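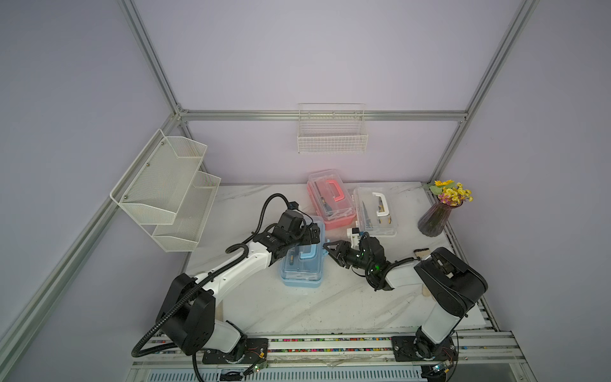
The supplier's support desk, asked before we ordered whether two people with no robotics background could set up the Skavora kit, answered that most buyers have both arms moving by the end of the second day. They added that the calibration should be done twice, and that the manual was being rewritten.

We took four days. This report covers our review of the Skavora two-arm bench kit, sold by Prustico, for the semester project in applied automation. The question was whether the department should buy a second kit for the Salinas lab.

1. Setup

The arms mount on plates along the front rail of the table. Mounting was easy. The wiring took most of the first two days. The manual shows the connectors for an older board, and we had two of them swapped. Support replied within a day and sent a corrected page.

Calibration runs from the Ulten software that comes with the kit. We did it once, got poor results on the left arm, and did it again as we had been told to. The second run was fine.

2. Test task

We used plastic storage boxes with hinged lids and carrying handles. The task was to grip a box by its handle, lift it, and set it down on a marked spot. Each arm worked alone first, then both worked from the same script.

We logged 1,332 attempts in total. Of these, 263 failed. Most failures came from the gripper closing beside the handle. The first 400 attempts were done at the default speed, and the rest at a slower setting we chose ourselves. We should have split them evenly, so we do not compare the two speeds here.

3. Software

Ulten is easy to learn if you only replay recorded motions. Editing a motion is harder. There is no undo, and a saved file cannot be renamed inside the program. The log export stops at 1,000 rows, so we had to export in two parts and join them by hand.

4. Recommendation

We recommend buying the second kit, with the spare gripper jaws added to the order. The corrected wiring page should be printed and kept with the manual. Our scripts and logs are in the course folder under "bench kit."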